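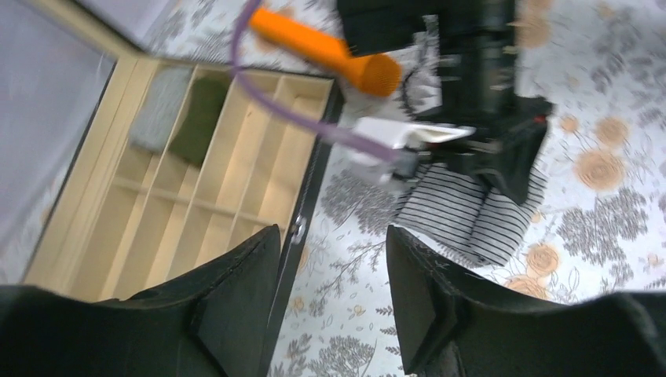 Open storage box with divided compartments

Can I keep an A-board on the sidewalk outside my store without a permit?

Asked by Celina Wysocka, 12/02/2021

I rent a small unit on Fortin Street in Ladton and sell beads, findings and craft supplies. The door is set back from the street and people walk straight past it, so in February I bought a folding A-board and started putting it out by the curb during opening hours. It is 30 inches wide and a little under four feet tall. I bring it in every night.

Last week I got a letter from the city saying the board is an "unpermitted temporary sign in the right of way" and that I have 7 days to remove it or apply. The letter mentions section 471 of the sign code but does not quote it. I looked online and could only find the fee table.

My questions are:

Do I need a permit for a sign that is only out during the day?

My landlord says the strip in front of the building belongs to him up to the line in the concrete. If I move the board back behind that line, does the letter still apply?

I also have a vinyl sign on the inside of the window. The letter doesn't mention it, but should I be worried about that too?

The bakery two doors down has had a board out for years and says they never applied for anything.

3 answers

Answer 1 – accepted

I manage a few retail units in Ladton and have been through this with tenants. Taking your points in order.

Daytime only makes no difference to whether you need permission. What matters is where the board stands. Anything on the public sidewalk is in the right of way, and the city treats it as an encroachment as well as a sign. You need a sidewalk sign permit, and they will ask for proof of liability insurance naming the city. Call your insurer before you fill in the form. Mine added it to an existing policy but it took a while for the certificate to come through, and the application can't be submitted without it.

If the board is fully on private property, the right of way rules drop out, but the general sign rules still apply. In the downtown zone each storefront gets one portable sign on its own frontage without a permit, provided it is under the size limit and comes in at closing. Yours sounds like it would fit, but measure it with the feet open. Check the zone too. Fortin Street changes from downtown to mixed use somewhere past the Drullska building, and the allowance is different on the other side.

I would not rely on the line in the concrete. Sometimes it marks the property line and sometimes it is just where one pour ended. Ask your landlord for the survey or the plat. If he doesn't have one, the county recorder's office will have the plat on file.

Window signs on the inside of the glass are normally exempt up to a certain share of the window area. If yours covers most of the glass, ask about it. Otherwise leave it alone.

Whatever you decide, bring the board in now and reply to the letter in writing before the deadline. Say it has been removed and that you are looking into a permit. That usually stops the clock. Keep a copy, and take a dated photo of the sidewalk with no board on it.

Also read your lease. Mine require written consent for any outside sign, portable or fixed.

Answer 2 – Brock Nguyen

The bakery probably got away with it for the same reason everyone does, no one complained. Enforcement here is by complaint. I wouldn't bring them up with the city though, it won't help your case and you have to work next to them.

I had a board in Vurngate, different city so the rules may not match, and the thing they cared about was the clear walking width. They came out with a tape. Mine was fine until the cafe put tables out and then it wasn't.

Answer 3

just put it in the window

Comment from Celina Wysocka on Answer 1

Thank you. I took the board in and emailed the code office. The person who replied said the letter is on hold while I apply. The landlord found a survey and the line is not the property line – his part stops well short of it, so there isn't room for the board with its feet open. I am going for the sidewalk permit and waiting on the insurance certificate.

Is the fee charged every year or only once?

Reply

Every year, at least for my tenants. The renewal form is shorter, but they want a current certificate each time.

Viewed 1,412 times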